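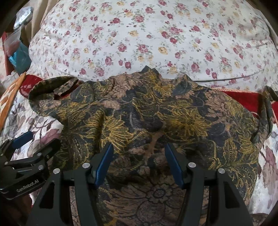 Chapter 4: Repeats, Motifs and Why Your Curtains Never Match

Before you start
You'll need Chapter 2 fresh in your mind, especially the bit on warp and weft, plus a ruler and one patterned thing from home that you don't mind drawing on in chalk.

I failed my first pattern exercise at college. We'd been asked to find the repeat in a length of furnishing cotton, and I measured from one rose to the next rose, wrote down the answer and went for lunch. My tutor, Adwoa Acheampong, handed it back with a single pencil line drawn across my sample. The second rose was facing the other way! It was a different rose altogether, and the real repeat was more than double what I'd written.

So let's start there. A motif is one drawn thing: a flower, a leaf, a paisley, a little boat. A repeat is the smallest block of design that you can copy side by side, and up and down, to fill the whole cloth. One repeat might hold a single motif or it might hold 100 of them, and the busier the print, the harder it is to see where the block ends.

Small florals are sneaky in this way. A sprigged cotton with tiny pink roses looks as if it ought to repeat every couple of centimetres, but the designer has usually turned and shuffled the flowers so your eye doesn't catch a stripe. Dark prints with curling leaves and paisleys hide their joins even better, and once the cloth is crumpled you've got no hope. Iron it first.

4.1 Straight and half-drop

In a straight repeat the blocks sit in a plain grid, like bathroom tiles. In a half-drop, each column slides down by half a block before it starts again. I love half-drops – they make a small design feel generous – but they do eat fabric. When Smaranda Manole and I made curtains for the reading room at Lutow, we cut the first 2 panels as though the print were straight, hung them next to each other and saw the leaves miss by half a block all the way down. We turned the spoiled panels into seat covers and bought more cloth in April, from a different dye batch, so the blue was slightly off as well.

Try this
Lay your patterned thing flat. Chalk a small cross on any motif you like, then move your ruler straight up until you meet the same motif, facing the same way, with the same neighbours on both sides. Chalk a second cross and write down the distance. Now do it again going sideways. If you don't meet a match on the level, look half a block up or down.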